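Setting up a small desk corner for the household paperwork

Filed under: Home office, Storage
Updated 01/06/2024

Most of the paperwork in a house can be handled from one small corner, provided the corner stays clear and the things you need are within reach. You don't need a study. A stretch of bench or the end of a table pushed up against two walls will do, and a corner has the advantage that cups and rulers don't get knocked off the back.

These notes cover the surface, the walls behind it, the pens and the calculator. They assume you are working with what you already own. The total spent on ours was $178, most of it on a lamp from Groko and a second-hand chair, and it could have been done for less.

Choosing the spot

Pick somewhere with a power point nearby and light coming from the side opposite your writing hand. Avoid the strip of bench beside the kettle. Steam curls paper and makes envelopes seal themselves.

Measure before you move anything. An open A4 folder is wider than people expect, and you want room for that plus your forearm. If the space is tight, give up depth before width. You can work on a shallow surface, but a narrow one means stacking things, and stacked bills get forgotten.

Keep the chair in mind too. A kitchen stool is fine for ten minutes and miserable for a tax return.

Walls that can take a knock

The walls on either side of a work corner get marked quickly, mostly by pencils leaning against them and by chairs being pushed in. Paint shows every mark. A patterned covering hides a lot more, and brick patterns are good for this as the lines break up small scuffs.

If you are putting up a covering yourself, start in the corner and work outwards. Get the first row level with a spirit level and ignore the bench, which may well be out. Two walls rarely meet at a true right angle, so the pattern won't line up perfectly where they join. A metal strip down the corner covers the mismatch and protects the edges from lifting. Run another thin trim along the bottom where the wall meets the work surface. Crumbs and eraser rubbings collect in that gap otherwise, and they are hard to get out.

Cut metal strip with a fine hacksaw and file the end before you fit it. Hold it in place with painter's tape while the adhesive goes off, and leave it overnight.

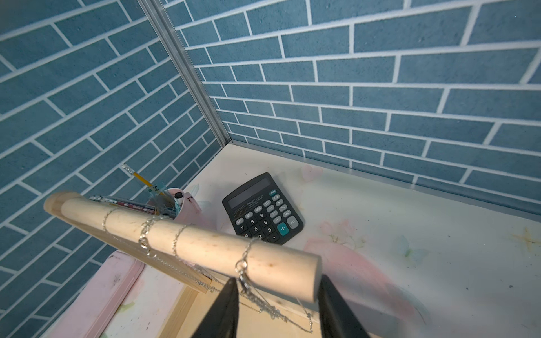
Corner strip, bottom trim, pen cup by the wall and the calculator out front.

White surfaces

A white or pale top makes a dim corner brighter, and you can find a dropped paper clip on it. The drawback is that every speck shows. Printed tops with a soft pattern are a bit more forgiving than plain white.

For everyday cleaning, use a damp microfibre cloth with a drop of dishwashing liquid, then a dry cloth. Pencil smudges come off with a clean white eraser. For ballpoint, dab with methylated spirits on a cotton bud, working from the outside of the mark inwards. Test it first on an edge that doesn't show, and take extra care on a printed top, where the spirits may lift the colour along with the ink. Don't use cream cleanser or the green side of the sponge. Both leave a dull patch that holds dirt from then on.

Keep hot mugs off it. A cork coaster costs next to nothing.

The pen cup

One cup is enough. When it is so full that you have to pull three things out to reach the fourth, it needs sorting.

Tip everything onto a sheet of scrap paper and try each pen. Anything that won't write after a few firm circles goes in the bin. Put back a couple of pens, a pencil with a decent eraser, a marker for labelling and a short ruler. Highlighters dry out if stored tip up for long periods, so lay those flat in a drawer if you have one.

Markers should have their caps pushed on until they click. A missing cap can't be fixed with sticky tape, whatever the kids say.

Stand the cup towards the back, near the corner. If it is a light plastic one and tips over when a long ruler is put in, drop a few clean pebbles or old coins in the bottom. Wash it out every few months. The grey dust at the bottom is mostly pencil lead and it will rub off on everything.

The calculator

A phone has a calculator on it, but a phone also has messages on it. A desktop calculator with proper keys is quicker for adding up a pile of receipts and leaves the phone free for looking up account numbers.

It helps to learn the memory keys. M+ adds the number on the display to the memory and M− takes it away. On many models MRC recalls the memory when pressed once and clears it when pressed a second time. CE clears only the last entry, which saves starting again when you mistype the ninth receipt out of ten. GT gives a grand total of the answers you have reached with the equals key, handy for totalling several bills in one sitting. Check the leaflet for your own model, as they differ.

To clean the keys, turn the calculator off and brush between them with a dry, soft toothbrush. Wipe the tops with a barely damp cloth. Never spray anything straight on.

Always clear the memory before you start. I once had our winter power costs at $778 when they should have been far lower, and the extra was left over from the month before.

A routine for the paper itself

Use two trays, one for things to pay and one for things to file. Anything that fits neither goes straight in the recycling or the shredder. Open the mail standing up, beside the recycling bin, and only bring to the desk what has to be dealt with.

Set aside one session a fortnight. Ours takes nearly 2 hours in May, when the rates and the car both come in, and much less in other months. Write the date paid on each bill before it goes in the file.

Reader tips

Bindu Bhat writes that she keeps a bulldog clip on the side of her filing tray for receipts that may need to go back to the shop, and empties it when the return period runs out.

Ciarán McGrath suggests cutting a piece of non-slip drawer liner to sit under a calculator that slides about when you press the keys. A new set of stick-on rubber feet also works.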